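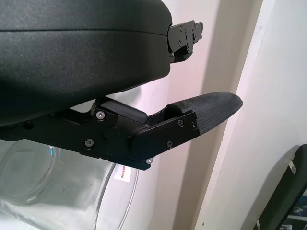
Fig. 1. Finger assembly with pad, wrist view, clear container behind.

Unirska Robotics Lab Course
Handout 4: Two-arm handling of transparent vessels
Prepared by Joana Vilela. Revised 13th January.

4.1 Scope

This handout covers the bottle and glass exercise. It assumes that you have finished Handout 3 (arm calibration and soft limits) and that your group can log in to the Ekstead controller without help. The written report is due with the one for Handout 5. Groups that share a bench also share its calibration file; do not keep private copies.

The exercise has one arm hold a bottle over the table while the other brings its hand up to a drinking vessel. Both objects are clear. Most of your difficulties will come from that and few from the arm kinematics.

4.2 Finger geometry

The finger shown in Fig. 1 is a plate-and-pivot linkage that ends in a rubber pad with a crosshatched grip surface. The pad tapers to a rounded, slightly flattened tip, so the usable contact patch is shorter than the pad itself. In the planner, set the contact point back from the tip. Groups that place it at the tip get a grasp that passes simulation and then rolls under load.

The screws on the fingertip holder are hex socket. Check them before the first run of the session and again if a pad has been changed. Do not touch the screws on the hinge block — those set the linkage alignment and are adjusted by lab staff only.

4.3 Perception of clear objects

Depth readings on clear walls are unreliable. The sensor tends to return the surface behind the object, or nothing. Three features can be used in place of a depth blob:

Rim highlight. Usable when the light comes from one side. Fails when the vessel is directly under a lamp.
Cap or label. An opaque cap gives a good anchor for the bottle axis. A label gives a second one, provided that it faces a camera.
Shadow. Use with care. The shadow of the hand is larger and darker than anything the vessel produces, and a simple threshold will pick up the fingers first.

The Lalside segmentation script outputs a confidence score per object. In last year's runs 1453 detections were logged and hand-labeled by Niilo Hirvonen. You will find them in the course folder. Use the first 200 for tuning only and

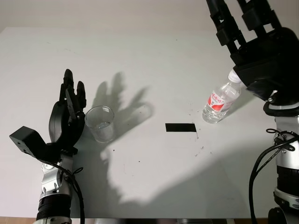

keep the remainder for evaluation. Reports that mix the two sets will be returned without a grade.

The vessel must be detected before the hand closes. Once the fingers are around it, the rim is partly hidden and the score drops. Store the last good pose and work from that.

4.4 Motion limits

Both arms work over the same table, and their volumes overlap above the center. Set the speed scale to the bench default and leave it there for all graded runs. Approach the vessel from the side with the palm facing it. Keep the bottle arm still until the other arm reports that it has stopped.

Watch the cables. A loop that hangs free at the start pose can come tight after a wrist turn, and the controller does not model it. Check by moving the wrist through its full range by hand in the unpowered state.
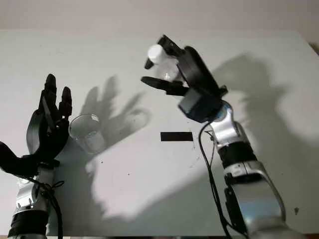 4.5 Report

Submit one report per group, with the following:

a) The contact point used, with a sketch of the pad.
b) A plot of detection score against time for one run, with the moment of finger closure marked.
c) A table of all runs, including aborted ones. State the abort code.
d) A short paragraph on which feature from 4.3 you relied on and when it failed.

Log files are limited to 300 MB per group. Reading for the next session: Brandão course notes, chapter on compliance — skip the derivation in the appendix.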